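로봇자동화 입문 강의자료
2020년 4월 7일 화요일 | 작성: Svend Baldursdóttir
읽는 시간 3분
검색어를 입력하세요 검색

5. 공개 시연 견학 정리

5.1 견학의 내용

1월에 우리 반은 Kerlow 연구실의 공개일에 다녀왔습니다. 그날 참가자는 모두 604명이었고, 우리는 오전 조에서 40분 동안 시연을 보았습니다. 결석한 학생도 읽을 수 있도록 내용을 적어 둡니다.

시연의 주제는 색에 따른 분류입니다. 버섯 모양 누름 버튼을 로봇이 집어서 같은 색의 쟁반으로 옮기는 과제입니다. 빨간 버튼은 빨간 쟁반, 초록 버튼은 초록 쟁반이 목표 위치입니다. 연구실에서는 이 과제를 Seltis라고 부릅니다. 안내하신 분의 설명에 따르면 하루에 거의 70회를 반복한다고 합니다.

작업대의 세 순간:
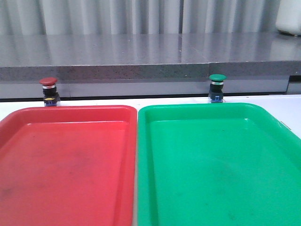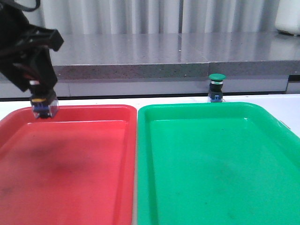
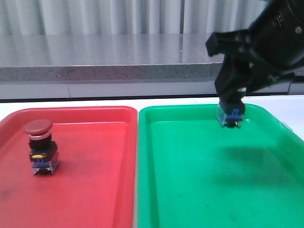

5.2 관찰할 때 중요한 점

가) 잡는 위치. 버튼은 위쪽이 둥글고 아래쪽에 네모난 스위치 블록이 있습니다. 어느 부분을 잡는지에 따라 내려놓을 때의 자세가 달라집니다.

나) 쟁반의 테두리. 쟁반은 얕지만 테두리가 올라와 있습니다. 그래서 로봇은 물건을 테두리보다 높게 든 다음에 옆으로 움직여야 합니다. 높이의 여유가 너무 작으면 부딪칠 위험이 있고, 너무 크면 시간이 더 걸립니다.

다) 빛의 반사. 쟁반의 표면에 광택이 있습니다. 색을 카메라로 판단하는 경우에 밝게 반사되는 부분은 원래 색과 다르게 읽힐 수 있습니다. 이 문제는 8장에서 다시 다룹니다.

5.3 과제

버튼 한 개를 옮기는 동작을 접근, 잡기, 들기, 이동, 놓기의 단계로 나누고, 각 단계에서 실패할 수 있는 이유를 한 가지씩 쓰십시오. 분량은 한 쪽이며 그림을 넣어도 됩니다. 다음 수업 시작 전에 제출해 주십시오.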